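October 18, 2022

Teleop notes, bench 2. Continuing from the Flusine retargeting work. Sweep task and pick task both on the list, same taped table, same leader arms.

**State at start**

- Leader/follower pair brought up clean on the second try. First try the right leader came up with a joint offset in the wrist roll, same fault as before. Re-zeroed against the stop.
- Prultness logger at the new build. It writes joint positions, gripper width and the camera streams into one file per demonstration.
- Total demonstrations in the store before today: 806. Target for the whole set is 3,000, to be reached by the end of November.
- Gripper force limit left where it was.

**Session 1, picks**

Short demonstrations, one object moved from one cell to another. Operator drives one arm only and the other is parked outside the taped area. The first handful were thrown away: I was closing the gripper while still coming down, and on replay the follower closes a fraction early and pushes the object out of the cell. Corrected by pausing above the object, coming down, pausing again, then closing. It makes the demonstrations longer and duller, but they replay.

The pauses cause their own trouble. The policy trained on last week's batch learned to pause and then sometimes never left the pause. Trimming still segments before training fixed most of it. Current rule is to drop any stretch where all joints move less than the threshold for more than 6 consecutive samples, except where gripper width is changing. I would like this done in the logger and not in the loader, so that everyone trains from the same files. Raised with the Zheng side, no answer yet.

Wrist camera exposure locked for the session. With it on auto the brightness steps whenever the hand moves over something pale, and the steps show up in the features.

**Session 2, two-arm sweep**

Pan in the left gripper, brush in the right. Both tools are handed to the grippers before recording starts, so the grasp of the tool is not part of the demonstration. I tried including it and the episodes came out twice as long with most of the variation in the part we don't care about.

Things that matter when driving this one:

1. Set the pan first and keep it still. If both leaders move at once the operator's two hands drift together in step, and the data shows a coupling between the arms that has nothing to do with the task.
2. Keep the lip of the pan flat. A few degrees of roll at the left wrist lifts one corner and the paper goes under. You can't feel this through the leader.
3. Sweep with the elbow, not the wrist. Wrist sweeps look fine but run the follower close to its joint limit on the return stroke.
4. End the episode with the brush clear of the pan. Two files had to be relabelled when the last sample had bristles over the lip and the success check couldn't decide.

No force feedback on these leaders, so brush pressure is judged by eye from how far the bristles bend. Results vary a good deal between operators. Mine press harder than they need to. Worth adding a small height offset on the right follower as a stopgap, though it then has to be recorded with each file or the offset gets lost.

**Kinesthetic check**

Tried the same sweep by hand guiding, arms in gravity compensation, for comparison. Smoother strokes and better pressure. Against that, my own hands and sleeves are in every overhead view, and guiding two arms at once needs two people for anything wider than a couple of cells. Not usable for the image policy. Might be usable for the Amis trajectory baseline, which only reads joints. Kept the recordings in a separate folder.

**Count**

199 kept today, picks and sweeps together. Rejected ones not deleted, moved to the reject folder with a reason code. Please use the codes and not free text, the script can't read free text. 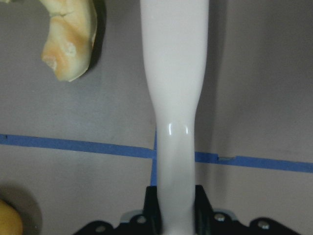
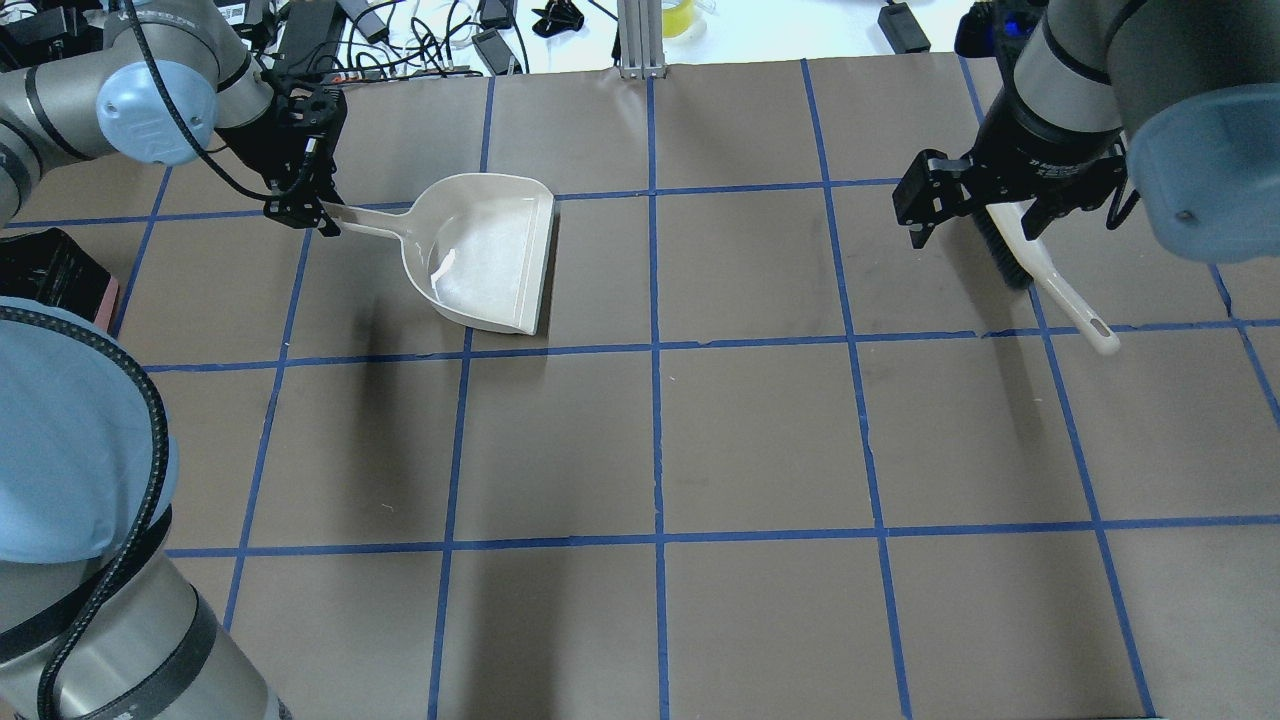 Start-pose variation is the weak point of the set so far. I had been placing things by habit near the middle of a cell, and the plot of start positions shows tight clumps with nothing between them. From the next session the script will call out a cell and an offset before each episode, and the operator places to that. The blue tape lines are good enough as the reference for this, so no printed sheet is needed. For the sweep, the pan cell should be called as well. With the pan in the top row of the grid the left arm has plenty of reach, but I have almost nothing recorded from the near rows, where the elbow has to fold and the cable starts to limit wrist roll. Expect slower driving there and more rejects.

**To do**

- Move the still-segment trim into the logger, keep the threshold in the file header
- Right leader wrist roll: find out why the zero shifts at power-up
- Replay ten of today's sweeps open loop on the follower before training on them
- Height offset field in the metadata
- Reject codes onto a card at the operator station
- Repeat the pressure comparison with a second operator, same brush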